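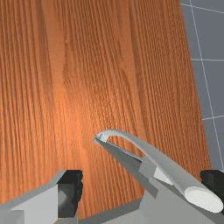 *Streaked grain on a wooden tabletop. Rendered view.*

# The Width Problem

**Solid wood changes size for as long as it exists. Table design is largely a matter of deciding where the change will go.**

August 2, 2019

The complaint usually arrives in February. A customer has owned a table since the previous summer, the heating has been on for months, and a crack has opened at one end of the top. The customer assumes the wood was bad. The shop that built it assumes the house is too dry. Both can be partly right, and the crack is still most often a fault in how the top was fastened to whatever is underneath it.

Dagim Teshome has repaired enough of these to have stopped looking at the crack first. At Rorard, the small furniture shop he runs in Cakosness, a damaged table goes upside down on blankets before anything else happens to it. He checks the screws, then the screw holes, then the direction of the grain in every part that crosses another part.

"The top is where it failed," he says. "The cause is usually on the other side."

## Bound water

A living tree holds water in two places. Free water sits in the hollow centers of the cells and leaves early in drying, with very little effect on dimension. Bound water is held in the cell walls. When it leaves, the walls shrink, and when it comes back, they swell. The point at which the free water is gone and the walls are still saturated is called the fiber saturation point. Nearly all of the movement a furniture maker cares about takes place below it.

Kiln drying doesn't end this process. It brings the board to a moisture content suited to indoor use, after which the board begins to follow the air around it. Given enough time at a steady temperature and relative humidity, wood settles at an equilibrium moisture content, and if the humidity changes, the target changes with it. Finish slows the exchange. No ordinary finish stops it, including the thick ones.

The shrinkage is not equal in all directions. Along the length of a board it is small enough that most shops ignore it. Across the growth rings, in the radial direction, it is significant. Along the curve of the rings, in the tangential direction, it is greater again, in many species by a factor of close to two. A flat-sawn board presents its tangential direction across its width. A quartersawn board presents the radial one and so moves less, and it tends to stay flatter while doing it.

## Working the number

The calculation takes less than a minute. Published tables give a coefficient for each species and each direction of cut. Multiply the width of the panel by the coefficient and by the expected change in moisture content, in percentage points.

Take a flat-sawn panel of hard maple 18 inches wide, in a house where the moisture content of the wood swings by 5 points between the humid season and the heated one. The result is close to 5/16 of an inch. The same panel in quartersawn stock moves less than half as far.

Length doesn't enter into it. A top 60 inches long and a bench half that length, cut from the same boards to the same width, will need the same allowance at their fasteners.

Teshome writes the figure in pencil on the underside of every top, along with the moisture reading on the day it was attached. The second number matters more than the first to whoever does the next repair. A top fastened in humid weather will mostly shrink from that position. One fastened in midwinter will mostly grow.

## Places for it to go

The traditional fastening is the wooden button, a small block with a tongue that rides in a groove on the inside of the apron. The button is screwed to the top. The tongue holds the top down and slides in and out of the groove as the width changes. It is cheap, strong and slow to make in quantity.

Figure-eight fasteners and slotted steel brackets do the same job in less time. The figure-eight pivots, so its recess has to be cut wide enough to let it swing. A common failure is a recess cut to fit the hardware exactly, which looks neat and holds the fastener rigid.

Slotted screw holes are simpler still. The slot must run across the grain of the top, and the screw should be snug under a washer without being driven hard. Teshome fixes the center of the top firmly and slots everything else, so that movement divides evenly to the front and back edges.

Breadboard ends get the same treatment. The end cap runs at a right angle to the boards of the top, so one part changes width where the other barely changes length. A long tongue, a pinned center and elongated outer pin holes will let the joint slide. Glue belongs at the center only. By late winter the cap will stand slightly proud of the top at both edges, and customers sometimes ask to have it trimmed. Rorard declines - a cap trimmed flush in the dry season will be short in the humid one.

## The catalog answer

Larger manufacturers have mostly moved away from the problem. Saengthong, whose dining line is sold assembled, uses veneer over a stable core for everything wider than a side table. The core has little seasonal movement, the veneer is too thin to overpower it, and the top can be fixed to a steel base without slots. Its one remaining solid-wood model, the Pralau, ships with slotted brackets and a page of instructions on where to put the washers.

Teshome has had two Pralau tables in for repair. In both, the washers had been left out and the screws run down tight at the ends of the slots. He closed the cracks, reset the screws at the middle of their travel and sent the tables home. The instructions are clear enough, he says, although the drawing on the page shows the bracket from above, and the person doing the work is lying on the floor looking up at it.

He has since drawn his own version from below. It is taped inside the lid of the hardware box, next to the coefficient table for maple and white oak.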